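Chapter 4
Comparing Grippers Before You Buy Anything

Start with the task, then the gripper. Most people do it backwards. They pick a hand from a catalog, bolt it on, and spend March finding out it can't close on a mug handle.

This chapter runs two grippers, the Wemolau and the Gusora, through the same set of pickups in simulation. Same arm, same controller, same table. Only the hand changes. The lab files are in the Moschos folder — load the base scene first and leave the friction values alone for now.

Before you run anything, look over the workspace from the arm's own cameras. A banana, a small block and a round yellow container ask very different things of a pair of fingers.
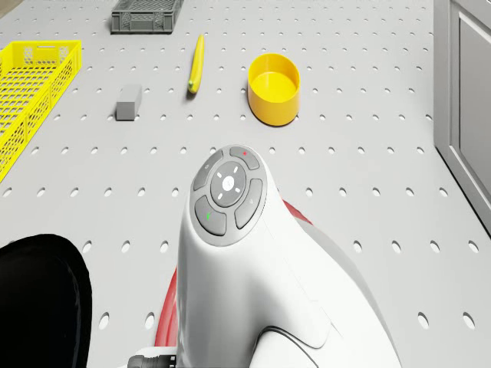

Why test in simulation when the real hand is what matters?
Because you can repeat the exact same start 380 times and swap one part between runs. Real tests come later, in Chapter 9, and they go faster when the bad choices are already gone.

What to record. For each try write down the object, the start pose, the approach angle, and whether the grip held through the lift. Dont write "good" or "bad". A grip that slips at the top of the lift is a different failure from one that never closed, and you'll want to sort them later.

Run each object 4 times per approach angle before moving on. Fewer then that and you are mostly measuring luck.

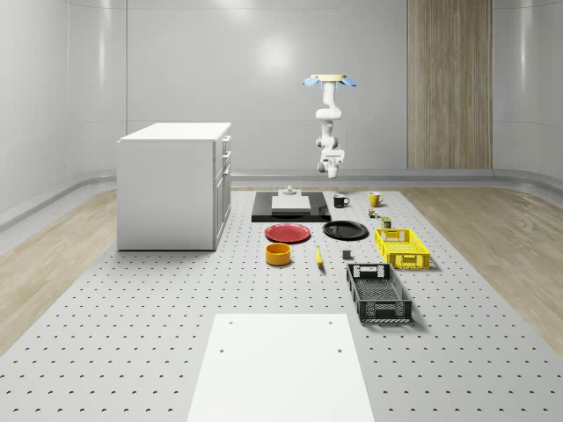
Reach gets mixed up with grip all the time. A hand gets blamed for a miss when the wrist simply ran out of travel. With the arm hung from the ceiling, as in our scene, check the far objects first and log any pose the controller refuses. Plates are the hard case — the red one and the black one both lie flat, so a top-down pinch has very little to hold. Try the rim. The mugs give you a handle as well as a wall, so score those two grasps seperately.

In our own runs the Gusora held on 83 percent of lifts with the default fingers. Your number will differ if you change the closing speed. Write the speed down too.

Next: setting up the Nondov controller, section 4.1.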